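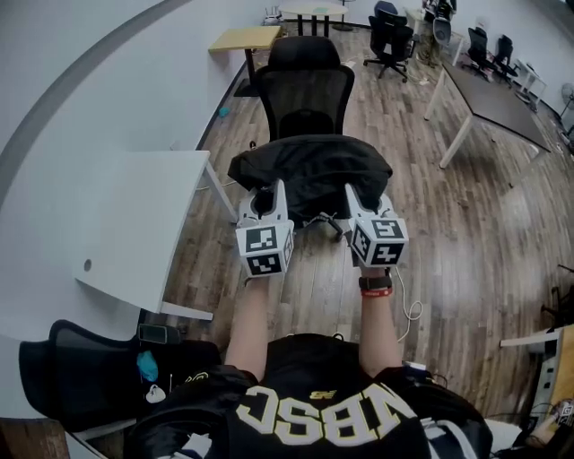
4.2 Clearing a mesh office chair

1. Remove cloths and bags from the seat before adjusting the chair.
2. Close straps and loops so they do not catch in the wheels.
3. Roll the chair clear of the desk legs.

CAUTION: Do not load the seat above 100 kg.

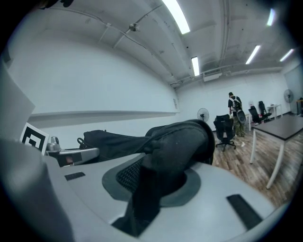 Fig. 7. Black fabric bag with strap-like part.

4. Store bags off the floor.

Note: For headrest height, see section 2.

2,929 views | 2 comments

Nana Kyei: Does step 3 apply to the Toivonen base?

Jerkex: Yes, same wheels.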